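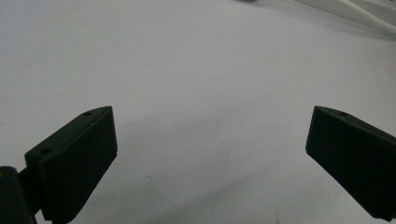
Nota 2: el consumo que no vemos

Saludar, dar las gracias a Ubaldo Mancuso por la invitación. ¡Respirar!

Contar lo de la casa de Sornico: medimos 21 aparatos en espera durante todo agosto y me quedé con la boca abierta. El descodificador del salón gastaba más dormido que la lámpara encendida - repetirlo despacio, que aquí la gente siempre se ríe.

Preguntar a la sala quién apaga el router de noche. Esperar las manos. 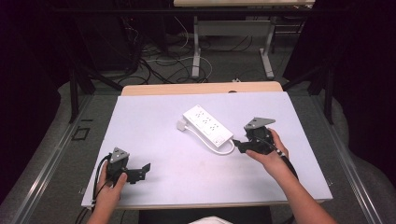 Regleta blanca de tres tomas, con su cable y su enchufe.

Pasar a los trucos de Kilian Eder (¡me encantan!) y dejar tiempo para preguntas.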